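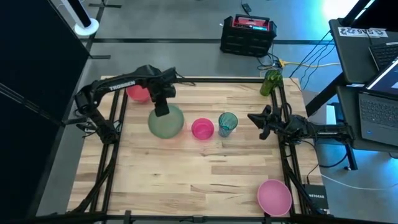
The table, with the green bowl on the left and the bottle at the back.

The dishes came to Primo Bellini in a box that had held printer paper. His aunt's neighbor carried it up the stairs and set it down inside the door and said there was nothing in it worth money. Primo thanked her. He let the box sit there through May and most of the summer, and he got used to stepping around it.

He opened it on a Sunday, 28th September, when it was raining and he had run out of other jobs. Each dish was wrapped in pages from the Masar phone directory. He unwrapped the big pink bowl first because it was on top. Then the green one you could see through, and the smaller bowl, which his aunt had called red and his mother had called pink for as long as they had both been alive. There was a shallow cup, very bright, too small for coffee. There was a tall cup with flat sides, the color of a swimming pool. At the bottom lay a green bottle with a pattern on it, and a folded sheet of paper.

He knew the handwriting. It said:

Green bowl left. Small cup next to it, then the tall one. Bottle in the back corner, right. Pink bowl in front of it. Other bowl back left. Leave room.

That was all. He turned it over and found a receipt from Tsolakis Housewares for 3,345 in the old money, with no date on it.

Primo called Brunello Ferri, who had been married to his aunt for eleven years and then had not been. Brunello picked up on the second ring. He had the television on.

"She left a list," Primo said. "It's how to set a table, I think."

"Read it to me."

Primo read it. The television went off.

"That's the lake," Brunello said.

"What do you mean?"

"Lake Fasurov. We had the cabin there, number 553. You came once but you were a baby. The green bowl is the lake. The tall cup is the water tower. I don't remember what the little one was. A boat, maybe. She used to do it on the table when people asked where we'd been. She'd say, here's the lake, here's the tower, and she'd move the bread to show the road."

"And the bottle?"

"The pine trees. There was one bottle and it was all the trees."

"What about the pink bowl?"

Brunello thought about it. "The hill at Prostero. You could see it from the porch. She tipped it so it leaned, because the hill had a side gone where they had dug it out."

Primo looked at his own table. It was covered in mail and a bicycle pump. He put the mail on the chair and the pump on the floor and wiped the wood with his sleeve. It was a decent table, light planks glued side by side, and he had paid 200 for it when he moved in. He put the phone down on the counter with the speaker on.

"I'm doing it now," he said. "Green bowl left. How far left?"

"Not at the end. People lived on that side too."

He moved it toward the middle. He set the small cup to the right of it and the tall one just past that. The bottle went in the far corner and the other bowl in the opposite one.

"You didn't say what the other bowl was," Primo said. "Back left."

"That was town. We hardly went."

He tried the pink bowl last. It would not lean by itself. He tried it on a spoon, and then on the cap of a pen, and the third time it held, with the open side up.

"Is it there?" Brunello asked.

"It's there."

"Where's the cabin?"

Primo read the list again. "There's no cabin on here."

"No, there wouldn't be. She put her hand down for that. In front of the lake. Is there room?"

There was a bare stretch of wood between the green bowl and the near edge. Primo laid his hand on it. It was wide enough for his hand and another one beside it.

"There's room," he said.

"Good," Brunello said. He coughed, away from the phone. "They sold that place for 1,000, you know. The whole cabin, with the dock. I told her it was a mistake and she told me I should have said so before I signed."

"Do you want to come see it?"

"The cabin?"

"The table."

Brunello asked what bus it was now, the 9 or the 12, and Primo told him it was still the 9. He said he would have to find his other shoes. Primo said there was no hurry. He hung up, picked the phone book pages off the floor and flattened them, and put them back in the box with the list on top. Then he moved the mail off the chair.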